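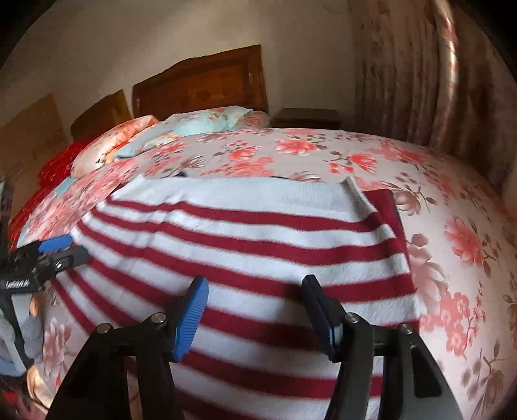 Chapter 7
Knits, Stripes and the Clothing Trade

Chapter outline
7.1 How a knitted fabric is made
7.2 Yarn-dyed stripes
7.3 Ribbing and edges
7.4 From mill to shop: the Trita case
7.5 Care, wear and second use

Before you begin

Chapter 6 dealt with woven cloth, in which two sets of yarn cross at right angles. Knitted cloth is built another way. A single yarn can be formed into loops, each loop drawn through the one before it, until there is enough fabric to cut or shape. Because the loops can change shape when they are pulled, a knit stretches more easily than most weaves, even when the yarn itself has very little give.

You will need two words from the start. A course is a row of loops running across the fabric. A wale is a column of loops running up and down. Stripes on a sweater usually follow the courses, and ribbing follows the wales. If you have a sweater with both, you can find the two directions without a magnifying glass.

Why stripes are easy to knit

A knitting machine lays down one course at a time. To change color, the machine stops feeding one yarn and picks up another. The new color then continues until the next change. A wide stripe is made the same way as a narrow one, only with more courses. For this reason horizontal stripes were among the first patterns that small workshops could offer at a price close to that of plain goods.

Vertical stripes are harder. The color has to change partway across every course, and the yarns must be linked where they meet or a gap will open. Section 7.2 compares the two methods and gives the working time for each.

High-contrast stripes bring a problem of their own. If the dye in the dark yarn is not well fixed, some of it will move into the white yarn during washing. Mills test for this by washing a sample with a strip of undyed cloth and comparing the strip with a gray scale. Anjani Santoso, whose notes from the Bumis dye house are used in this chapter, rejected 40 of the 356 red yarn lots she tested in one year. Most of the failures came from rinsing that was too short — a fault in the schedule, with no fault in the dye.

Ribbing

Ribbed fabric is made by alternating knit and purl wales. The purl columns sink back and the knit columns stand forward, so the fabric pulls in on itself and springs back after stretching. That makes it useful at hems, cuffs and necklines. It also keeps an edge flat. Plain jersey curls when it is left unfinished, and a ribbed band prevents this.
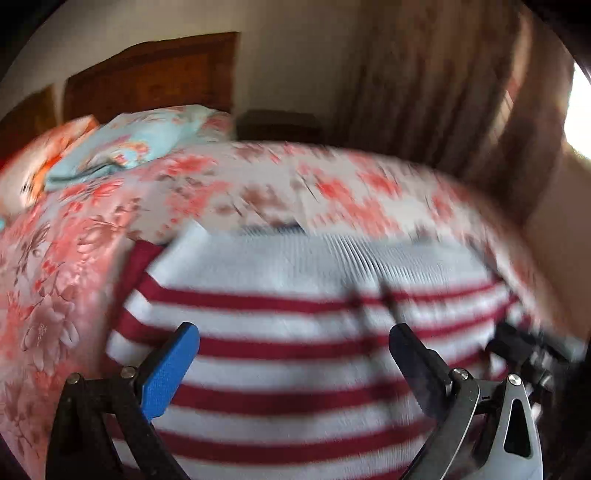

Figure 7.1 A striped knit with a finely ribbed white section. Compare the direction of the ribs with that of the stripes.

The Trita case

Section 7.4 follows one order through the trade. Trita was a small knitwear firm that sold striped sweaters through an agent, Salameh. In October the agent asked for 300 sweaters in red and white. The firm had enough white yarn in stock but had to buy the red from a new supplier, and the first lot did not match the sample card. Dima Moussa, who managed production, had to choose between waiting for a second lot and asking the buyer to accept the darker shade. By the agreed date 181 pieces were ready.

As you read the case, keep a list of the costs that appear only when an order is late. Storage is one. You should be able to find at least four more.

Key terms
course, wale, jersey, rib, gauge, yarn-dyed, colorfastness, lot, shade band

Note on sources
The figures in Section 7.4 come from company records collected by Ruba Ghanem and were last checked in January 2018. Prices are given in the currency of the original contract.

7.1 How a knitted fabric is made

The simplest way to understand a knit is to pull one apart. Take an old sweater that has been cut or worn through at the hem and find a loose end of yarn. Pull gently. On many sweaters the yarn will come away course by course, keeping the wavy shape of the loops it was held in. Woven cloth will not do this, and its threads come away one at a time from the edge.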